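Slide 7 - Stekura hand gripper, soft objects
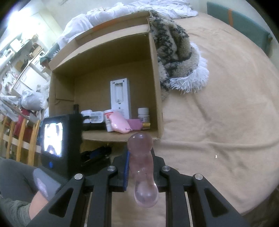

Translucent silicone dildo held upright between the jaws, cardboard shelf behind.

Say: the Planidum kit ships with two jaws built from flat plates with triangular cut-outs. Point out the blue pad on the left jaw.
Glossy silicone is the hard case - low stiffness, see-through, curved shaft.
Trial plan: 200 grasps, 12 objects. Mesfin Tesfamariam has the log.
Price comparison with Preda is on slide 12. Pause for questions on pad wear.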